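Lists Archive Threads Members Log in
Park > Evmont Woodcraft List > July > Message 1697
Search this list Go

From: Jalen Holloway
Date: 29 July 2021
Re: oil or wax on a kitchen table?

Sixten Lunde wrote:
> Has anyone put plain oil on a table that gets
> used every day? My wax goes cloudy by December.

Hi Sixten! I gave up on wax after two winters of cloudy spots (mostly from tea mugs, my own fault) and went to oil. Three thin coats, a day between each, and wipe off way more than you think you should.
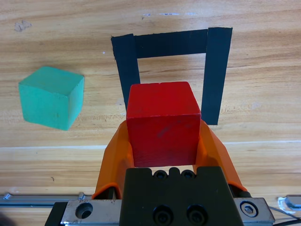

Red block, pale tabletop

My first try stayed sticky for a week because I got greedy with the second coat, so go easy! An old T-shirt works better than any brush I own.

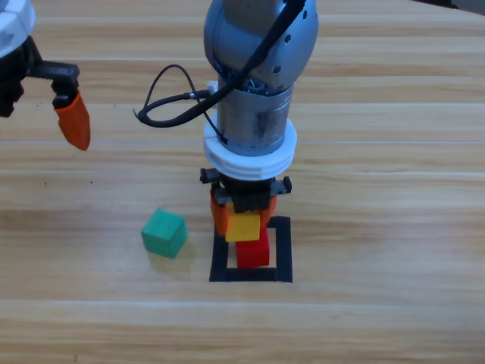 Oil does bring up the grain, and that's what sold me. Plain boards suddenly look like something. If you like darker brown stripes and knotty swirls like the ones in that tabletop, you'll be happy with it. Try it on the underside first, though, and tell us how it goes!

Jalen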